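We use cookies to remember your preferences and to show you articles we think you will like. Accept all | Manage settings

The cubbyhole con

Open compartments are sold to us as the cure for clutter. After nine weeks with one, and a trip to Rirnton to look at several more, I remain to be convinced

The first thing I put in my new desk was a tea towel. I don't know why. It had been on the back of a chair, the desk had a row of little open compartments along the top, and one of them was the right size for a tea towel. It stayed there for the whole of January.

I mention this because the desk had been sold to me as a way of becoming tidier. Zuvach, who make it, call the upper part a "life shelf". Everyone else calls it a hutch. It's a box with dividers in it, fixed to the back of a desk, and it costs £300 with delivery, which is a fair amount of money for somewhere to keep a tea towel.

The brochure was very sure of itself. Each compartment was to have a purpose. There was one for post, one for "things in progress" and one for the items you reach for every day. In the photographs, the things in progress were a pair of brass scissors and a single envelope. My things in progress at the time included a tax return, a broken lamp and a pair of curtains that needed taking up by a hand's width, and I would like to see anybody get those into a cubbyhole.

So I began as a doubter, and I should say so. I grew up in a house with drawers. My mother had a sideboard in which everything we owned that was ugly or awkward lived in the dark, and visitors saw a polished top with a bowl on it. She did not think of this as storage. She thought of it as manners. Open shelving of any kind would have struck her as a sort of confession.

The case for cubbies, as far as I can make it out, is that seeing your belongings makes you responsible for them. A drawer lets you forget. An open compartment shows you the dead batteries every morning until you are shamed into dealing with them. This is the argument made by Suvport, the home-organising course I signed up for in the same fit of hope, and it sounds reasonable until you have lived with dead batteries for a fortnight. You stop seeing them. By the third week I could have drawn you the grain of the wood between my compartments and not told you one thing that was in them.

Suvport lasts 60 days and sends you a message each evening. Most of the messages are about intention. One, which I kept, told me to "greet each object and ask where it is travelling". I asked the stapler. The course has a section on desks, and it recommends that you leave one compartment bare at all times, as a place for the eye to rest. I tried it. Within a day somebody in my house had put a lemon there.

I wanted to see whether the trouble was me. Rirnton isn't far, and there is a big plain room there, white walls, tube lights, a ceiling like the inside of a farm building, with furniture of the sort I'd been arguing with in my head. There was a desk with a hutch. There was a white pedestal with a few bits on it and a small white stool with fancy curved legs that looked as if it had wandered out of a dressing room. It was a long way from a brochure, and I liked it better for that. If a cubbyhole is going to earn its keep, I thought, it ought to do so in a place with some bustle about it.

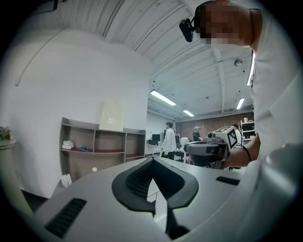 The unit at Rirnton, with the cream board leaning on top. 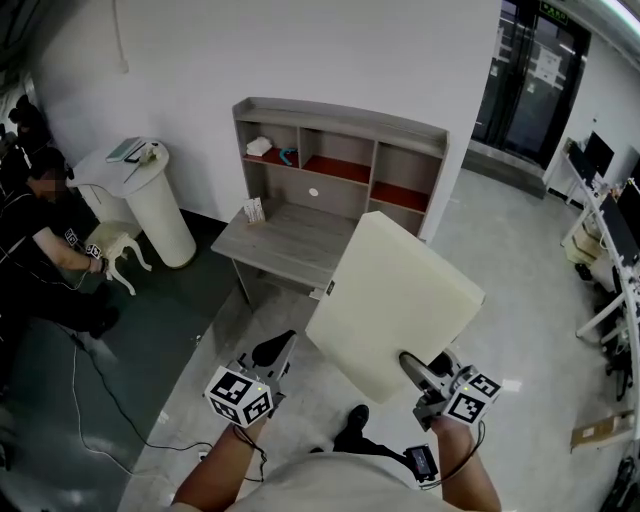 The board in hand, the desk behind it. 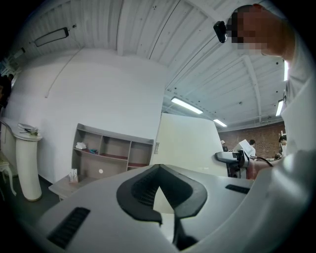 I came home with a notebook full of complaints and one grudging concession, and I'll take the complaints first.

The compartments in these things are nearly always the wrong shape. They are drawn up by somebody picturing letters, and who gets letters? What turns up in them is cloth, string, tape, and the small coloured plastic object that belongs to some larger plastic object in another room. Cloth is the worst. You can fold a cloth as nicely as you like and set it in an open box, and it will still look like something you meant to wash. A drawer forgives a cloth.

Then there is the matter of large flat things. Every household has them: the spare shelf, the noticeboard that never went up, the sheet of something saved from something else's packaging. No desk I have met has a place for them. They go on top, leaning against the wall, and from there they govern the room. You can't open a window without moving the board. You can't clean behind the desk without moving the board. You learn to carry it in front of you like a tray and you put it down somewhere else, and that is where it lives until the next time. Suvport has no advice on boards. I looked. There is an entire lesson on ribbons.

I also object to the coloured lining. A fashion has come in for giving the bottoms of compartments a strong colour, reds and oranges mostly, and I am told it "lifts" a plain piece of furniture. What it does is put a bright mat under your oddments, as though the shop had set them out for sale. Zuvach offers it as an extra. I didn't take it, and I've been glad every day.

And the hole in the back panel, the round one for cables. I have nothing against the hole. I only note that in all the desks I have owned with such a hole, the cables have gone round the side. The plug is always bigger than the hole, or the socket is at the other end of the wall, or you remember the hole after everything is connected and you'd have to crawl under to begin again. Thin white flex running down a white wall looks perfectly all right, in my view, and I say that as somebody who once paid to have some hidden.

Now the concession. A low open unit is easy to use standing up with your hands full. That's all, but it counts for more than I expected. With a drawer you need a free hand, and with a cupboard you need a free hand and room for the door. With an open box you can more or less post the thing in from where you are. People who are in the middle of a job, holding one thing and needing to be rid of another, do well out of cubbies. I can see why workshops have them, and infant schools, and the backs of shops.

What I can't see is why that made anyone think they were tidy. They are quick. A quick place to put something down is precisely what an untidy person has too many of already. I had a windowsill, a stair, the arm of a sofa and the top of the fridge, and I spent £300 to add a row more.

The dearer end of the market has noticed. The Amin, an oak version with little doors across the front of the same compartments, costs £800. I stood in front of one in a showroom and opened and closed its doors for some time. The hinges were lovely. It was, once you squinted, a chest of drawers that had been made more difficult, and the young man on the shop floor told me it was their best seller among customers who had previously bought the open kind. I asked how long they usually waited before changing over. He said he wasn't supposed to say, and then that it was usually less than a year.

I haven't bought it. I have done something cheaper, for which Suvport would probably throw me off the course if it hadn't already ended. I bought shoeboxes, or rather I stopped throwing them away. They fit the compartments well enough, with the lids off if it's something I use and the lids on if it isn't. One has the batteries. One has string. From the door, it looks like a shelf in the stockroom of a failing shoe shop, and my mother would have hung a curtain over it.

The tea towel is back in the kitchen. The lemon compartment now has a spare set of keys in it and, as of this morning, another lemon.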